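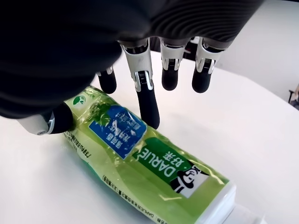
Unit Prices Should Cover the Package, Not Just the Weight

Anselmo Mendonça
2018-08-22

Shelf labels in most grocery stores carry two numbers: the price of the item and the price per ounce, pound or quart. The second number was meant to let a shopper compare a small box with a large one without doing arithmetic in the aisle. For dry goods in boxes and cans it does that fairly well. For anything sold in a tube, a pouch or a pump bottle it does not, and the labeling rules should be revised to say so.

The problem is residue. A unit price is calculated on the net contents printed on the package. It assumes that the buyer can get all of the contents out. With rice or canned beans the assumption is close enough to ignore. With lotion, toothpaste, mayonnaise and dish soap, some part of what was paid for stays inside the container and goes into the trash with it. The size of that part depends on the thickness of the product, the shape of the neck and the stiffness of the wall, none of which appears on the label.

Last November, Hussam Sleiman and I ran a household survey in Vallness. Participants turned in 1,334 containers they considered empty. We discarded those that had been rinsed or cut open, along with those whose printed weight was illegible, and were left with 904. Each was weighed, opened, cleaned, dried and weighed again. Stiff pump bottles held up to 4 percent of their net contents in a large share of cases, and soft containers varied far more by shape than by brand.

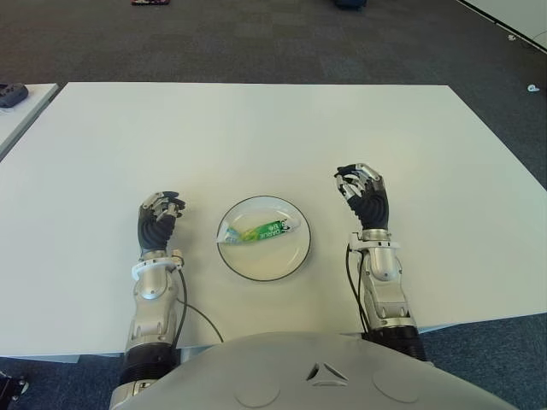 A few percent sounds minor until it is set against the differences that shoppers are asked to act on. On many shelves the gap in unit price between two sizes of the same product is smaller than the gap in residue between two package types. A buyer who follows the label faithfully can end up paying more for each ounce used. The label is accurate and the comparison is wrong.

Manufacturers object that residue depends on the user. Some people cut tubes open and some throw them out early. This is true of fuel economy as well, and the answer there was a standard test. A fixed force, a fixed temperature and a fixed number of strokes would give a figure that can be repeated in any laboratory. It would not predict what happens in a given bathroom. It would rank packages, and a ranking is enough for a shelf label.

The town of Darkon tried a voluntary version of this. Stores there added a third line to the label, giving the price per usable ounce, for a limited set of products. The trial ended when the main chain changed its label printers. In my view it failed for lack of space on the label, and a rule that set a minimum type size would have kept it alive.

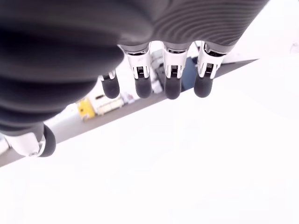 Would a third number on the label confuse shoppers?
It would if all three were printed, so the usable price should replace the present unit price for thick products and leave the label with two numbers.

The cost to stores would be small. Unit prices are already generated by software from a product file, and the correction is one more field in that file. The cost of testing would fall on manufacturers, who already test how their packages dispense and in most cases hold the data.

I would start with toothpaste, hand lotion and condiments, where the spread between packages is widest, and leave detergents for a later round. Refill pouches need separate treatment, as the product is lost twice, once in the pouch and again in the bottle it is poured into.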